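Workshop notes: opening a desktop tower for RAM and CPU work

Shut down, unplug the cord, and hold the power button for a few seconds. Clear the bench before the case goes on it. Park small fixtures and panels to one side so that no screw rolls under them.

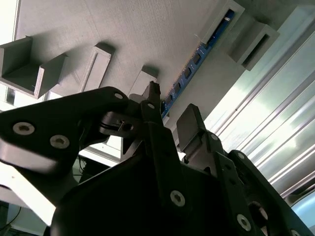
*Gray fixtures on a pale gray panel, next to the aluminum extrusion.*

Lay the tower on its side with the open side up. Route loose cables away from the memory slots before touching a module. Photograph the drive connections if more than one cable will come off.

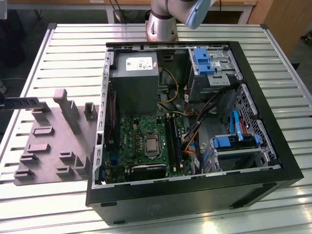 Tegan Tawhiri writes that she puts case screws in a muffin tin, one cup per panel, and has used the same tin for 48 machines.

With the heatsink off, wipe old paste from the processor using isopropyl alcohol and a lint-free cloth. Work from the edge inward. Keep fingers off the socket contacts.
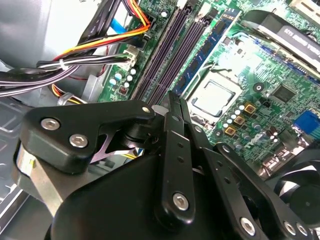

How much new paste goes on?

A dot the size of a small pea, centered. The heatsink spreads it.

Press memory modules straight down at both ends until the latches close. Check the power leads last, then blow dust out of the vents in short bursts, holding fan blades still. 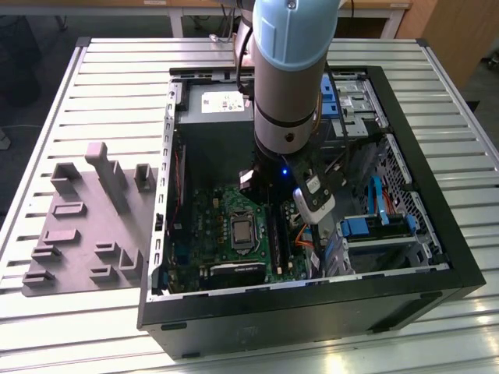
Can the tower be run on its side for a test?

For a short test, provided the heatsink and its fan are back on and no cable touches a blade.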